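Lellthorpe Photo Gallery: The Charger Sort

Every house ends up with a box of power adapters, and ours at Lellthorpe had grown to 4 boxes and a biscuit tin. We went through the lot over the holidays.
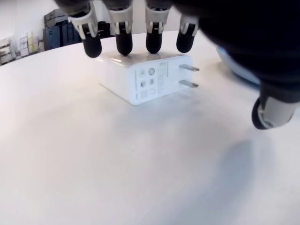 White power adapter on its side, with the printed label on the broad face. Small grey type.

Photos and notes by Elsa Brekke. Posted Dec 31, 2021.

About the sort

The boxes came out of the hall cupboard, the office and the shelf over the dryer. Nadiia Palamarchuk had labelled one of them "Chargers, good" a few years ago, and it held the same mix as all the others. We tipped everything onto a sheet on the floor and worked from one end to the other.

Plain white adapters are the hardest to place. Once they're away from the thing they came with, they all look alike, and the only way to tell one from another is to read the label. The type on most of them is tiny. Lukian Boiko read them out with a magnifier under the desk lamp and Nadiia wrote down the output voltage and the current. Grey printing on white plastic is slow going at night, so we left the worst of them for the morning.

What we wrote down

Output voltage, output current, plug type, and the model number if it could be made out. We didn't bother copying the certification symbols. The input line got a tick if it covered our mains voltage and a cross if it didn't. Two came back from overseas trips and got a cross.

Each adapter then got a strip of masking tape with the name of whatever it belongs to. The tape goes on the side, clear of the label. Adel Shawky had already done his own this way and we copied him, apart from the colours.

What we kept

One adapter for each device still in the house, plus a spare for the phones. The label maker runs on a Sovari adapter that is no longer sold, so that one has its own bag and hangs on a hook inside the cupboard door. The old Dusitari speaker kept its adapter too, although the speaker itself is on its last legs.

Cables were done separately. They are coiled and held with bread tags, short ones in the tin and long ones in the shoebox.

What went

Anything with a cracked case, a bent pin or a frayed cord went into the e-waste bag. So did anything we couldn't match to a device after asking everyone in the house. Volodymyr Holovko took a handful of working ones for his workbench, including an adapter marked 2981 in ballpoint, which he thinks was his to begin with. The rest went to the drop-off at Savchuk, where the bin for small electronics is to the left of the batteries. They don't take anything in plastic bags, so bring a box or be ready to empty the bag there. Parking is 50 metres past the gate.

Still to do

The laptop chargers with the heavy bricks are in the office and haven't been touched. There is also one adapter with a round plug that fits the desk lamp and the baby monitor, and the two call for different voltages. It stays in the tin with a note on it until Lukian finds the lamp's manual.

If you were at the house in December and left a charger behind, send a message with the device name and the colour of the adapter. Please don't just write "white". A picture of the socket on the device is a help, and so is the voltage printed next to it.

More from this gallery: Hall cupboard, before and after / Shelf over the dryer / Garden, autumn

Back to all albums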